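Plenel Five-Minute Evening Journal – Review
22/08/2020

I have kept a journal on and off since high school, mostly off. The ones I finish tend to be the plain notebooks I buy for something else and end up writing in. So I was not the obvious customer for a guided journal with printed prompts, a ribbon and a box it comes in. My sister-in-law sent me the Plenel evening journal after a hard spring, and I have used it long enough now to say what I think of it.

The idea is simple. Each night gets one page. At the top there is a line for the date, then a short prompt, then a block of blank lines, then a small strip at the bottom called "Carry over or set down." In that strip you write one thing you want to take into tomorrow and one thing you are finished with. The prompts change daily for the first 203 pages and after that you are on your own, with lined paper to the end of the book.

The prompts are better than I expected. A few are the usual ones about what you are thankful for. Most are smaller and more practical. "What did you put off today?" got more out of me than any question about my dreams. "Who did you talk to the longest?" was an uncomfortable one in a month when the answer was often the pharmacy. There are some duds. I skipped the one that asked me to write a letter to my favorite color, and I skipped it again when a very similar one came up later.

Five minutes is about right if you only answer the prompt. If you have had a day, it takes longer, and the page runs out. I had 13 nights where I needed more room and wrote up the margin or stuck in a folded sheet. The binding does not like folded sheets. By July the spine had a lean to it and the ribbon had come loose at the top. I fixed the ribbon with a dab of craft glue and it has held.

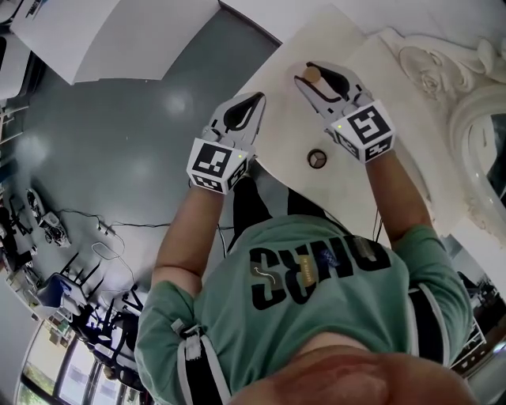

The paper takes a ballpoint well. Gel pens are fine if you wait before closing the book. Fountain pens bleed, and my old Lapointe went straight through to the next night's prompt, so I gave that up after two tries. The cover is a soft gray cloth that picks up coffee and does not give it back. I would have liked a darker one. I see there is a navy version on the Plenel site now, at the same price.

What I liked most was the strip at the bottom. I thought it was silly for the first week or so. Then one night I wrote down that I was finished being angry about the move, and I was not, and I wrote it again the next night, and again. I have it down ten times in all. Some time after the last one I stopped writing it because I had other things to put there. I don't give the book all the credit for that. It did make me look at the same sentence often enough to get tired of it.

I should say something about the Tralline journal too, as people tend to compare the two. I used one last November. It has morning and evening pages, a mood chart, a water chart and a set of stickers. I lasted 10 days. The morning pages made me feel behind before breakfast, and the mood chart wanted a number and I never knew what number I was. If you like tracking things, you may get on with it better than I did. It also lies flat, and the Plenel does not until you are well into it.

My friend Solange Gill runs a small writing circle at the library in Usunville and bought a Plenel after seeing mine. She gave up on it in the second month. Her complaint was that the prompts told her what to think about, and she already had plenty. That seems fair to me. If you sit down at night with something to say, buy a blank notebook and save the money. I mostly sat down with nothing, or with too much to know where to begin, and a printed question was a help.

A few smaller points. The dates are blank, so missing a night costs you nothing – I missed most of one week and picked up on the next page. There is a pocket in the back cover, too tight for anything but receipts. The box is nice and I keep stamps in it.

I would give it four out of five. The spine loses it the other one. I have ordered a second, in navy, and I will be keeping the folded sheets out of it.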